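Gray lines on dark dinner plates, will they come off?

Viewed 2,539 times
Posted in Kitchen and Dining

Rozália Paulík

We bought a set of dark Grenau plates in October, 28 pieces with the bowls and the small plates. They have a rough matte finish. After a couple of months the dinner plates have thin gray lines all over the middle where people cut their food. The bowls are fine, and so are the small plates, which mostly get used for toast.

I have tried regular dish soap, a long soak overnight, and a paste of baking soda. The soap and the soak did nothing. The paste made the lines a little lighter, but it also got down into the texture and I had to rinse each plate several times to get the white out.

The lines don't catch on my fingernail. Some of the plates look older than they are, and I would like to use them when my in-laws come. Are these scratches, or is it something sitting on top? And is there anything I should stop doing? They go in the dishwasher every night on the normal cycle.

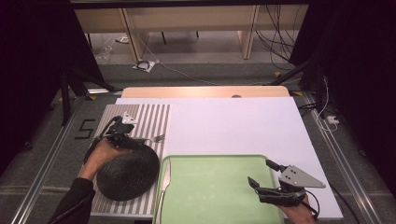
Zixuan Luo

Does it happen with all your silverware or just one set? We had this and it was only the cheap forks that came with the apartment. Also, when you say rough, is it rough like unglazed pottery or just not shiny? Makes a difference for what you can put on it.

Rozália Paulík

One set, same forks and knives we have had for years. Our old white plates had a few lines too but I never cared much. It's glazed according to the box, just not shiny. The underside has a bare ring.

Kianoush Shahbazi

If your fingernail doesn't catch, it is almost always metal. The glaze is harder than the knife, so the knife leaves a bit of itself behind, the same way a pencil leaves a line on paper. Matte glazes are worse for it than glossy ones. A glossy surface lets the blade slide and a matte one works like a fine file.

What you want is a cleanser with oxalic acid in it. It's sold as a powder or a soft liquid for sinks and stainless pans. I use the Kikbridge liquid but any of them will do. Do it this way:

Wet the plate and shake off the extra water.
Put a small spoonful of cleanser in the middle.
Rub with a soft damp cloth in small circles, light pressure, for a minute.
Leave it another minute, no longer. Don't let it dry on.
Rinse under warm water, then wash with dish soap and rinse again.

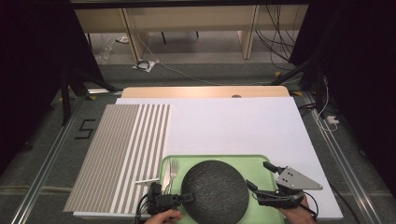
Wear gloves, and don't mix it with bleach or anything else under the sink. Try one plate first, near the rim, and let it dry fully before you decide. Dark matte glaze looks perfect while it's wet, and then the lines show up again as it dries, so you can fool yourself.

Skip the green scrub pads and steel wool. Steel wool puts down more metal than you take off. Somebody on another thread said to use 400 grit wet sandpaper. Please don't. You will get a shiny patch in the middle of a matte plate and there is no way back from that.

For the dishwasher, leave a gap between plates and keep the silverware in its own basket. Stacking them dry in the cupboard does it too, the bare ring on the bottom of one rubs the top of the next. A paper towel or a piece of felt in between is enough.

Expect to do this a few times a year. It comes back.
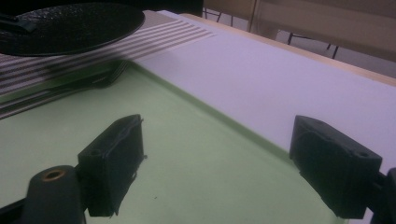
Light green tray with a raised rim

Martti Väisänen

I returned mine. Different brand (Bundberg) but also black and also matte. Store gave me 60 dollars back on the set and I bought plain white ones. Not what you asked, I know.

Before that I did try the cleanser like Kianoush says and it worked on most of them. One plate had real scratches mixed in with the marks and those stayed.

Two things I would add. Serrated steak knives are the worst, much worse than table knives. If you are having meat for the in-laws, slice it in the kitchen on a board and bring it out on a platter.

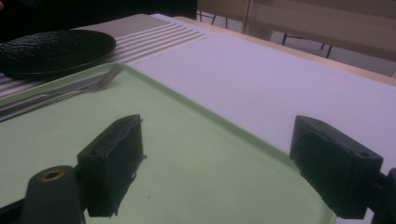 The other thing is vinegar. I had one plate sitting in vinegar overnight and it came out with a cloudy ring — I don't know if that was the vinegar or the hard water here, but it never went away. I'd keep acid soaks short on dark glaze.

Rozália Paulík

Thanks. Did one plate tonight with the powder kind from the grocery store and it is dry now. Nearly all gone, two faint lines left near the edge. Will do the rest of them over the next few evenings and look for some felt.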